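The Ferry Office at Collesau

Suqin Han took the job in May, when the river was still high. The ferry office had one window, a heater, and a ledger that went back 37 years. The man who had it before her left his coat on the hook and a note about the roof.

The boat to Solton left at 8 in the morning and came back at 6. In between she sold tickets, answered the phone, and read the old ledger. Most of the entries were short. Fog. Two goats. No passengers. One page said only that a Mrs. Gradoter had paid for a return and had not used it.
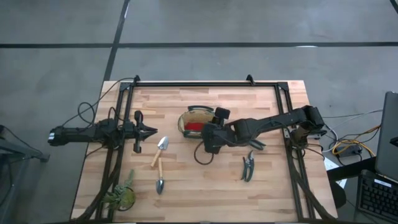 She looked for the name again and found it the next spring, and the spring after. Always a return ticket, always the trip out and never the trip back. The fare went up over the years and Mrs. Gradoter paid it each time.

Suqin asked Chaiyaporn, who ran the boat.

"She walks home," he said. "Over the bridge at the mill. It takes her most of the day."

"Then why buy the return?"

"In case it rains."
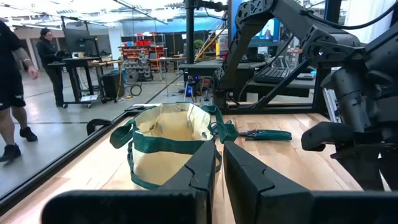

The following week an old woman came to the window in a brown raincoat and put her money on the sill. She asked for a return to Solton. Suqin tore off both halves and gave them to her.

"It's supposed to stay dry," Suqin said.

"Good," said the woman, and went down to the boat.

At 6 the ferry came in with three boys and a bicycle. Suqin wrote it in the ledger. Then she put on the old coat, locked the office, and took the road that went past the mill.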